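4.2 Why people stop seeing their own wallpaper

I came into this part of the study with a hunch, and I should own up to it. I grew up in a house with green ferns in the hallway, and I could not have told you which way the ferns leaned until my mother stripped them off. So when Nelly Palomino and I sat down to write the interview guide for Clollholm, I pushed hard for a drawing task. Nelly thought people would hate it (some of them did!), but she let me have my way.

The task was simple. We met each person away from home, usually in the library at Dutthorpe, gave them a pencil and a sheet of paper, and asked them to draw the wallpaper in the room they used most. We took 40 people through it. Only 17 of them drew something that a stranger could match to the right wall, and I was being generous when I scored a few of those.

What people got wrong is the fun part. Color held up pretty well, and so did the general kind of pattern, so a person with leaves on the wall nearly always drew leaves. The trouble started with how the pattern was put together. People drew single leaves floating on their own, like stickers, when their paper had long stems running from one motif to the next. They left off the small stuff too, the berries and buds and tendrils. One woman who had lived with a trailing vine for 30 years drew a very nice oak leaf, looked at it for a while, and told me she had never owned an oak leaf in her life.

We sorted the papers into three groups for the analysis: small repeats, stripes and grids, and what we ended up calling large trailing designs. The last group is the one I care about most here, and Figure 3 gives a good idea of the type, with its big leaves in two tones and berries at the ends of thin stems.
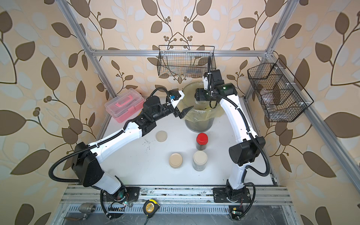

Figure 3. Large trailing design on a beige ground, with dark brown and pale grayish-white leaves alternating along the stems.

Owners of papers like this did worse on the drawing than anybody else, and yet they talked about their walls the longest. I had expected those two things to go together. Benavides, our second town, gave us the same result with a younger group, so I don't think it comes down to age or to how long a person has lived in the house.

My best guess is that a trailing design gets remembered as a mood. People said "busy" or "cozy" or "like being in a hedge," and they meant it, and none of those words helps much when you have to decide where a stem goes. Stripes are the other way around. They are dull to talk about and very easy to draw.

I also went back through the Pruvel sample books, which run to 3,000 papers, to see how the sellers name these designs. The names are nearly all plants, even where the plant is hard to pick out. Section 4.3 takes up the naming question, along with the handful of people who asked to redo their drawings after they had gone home and looked.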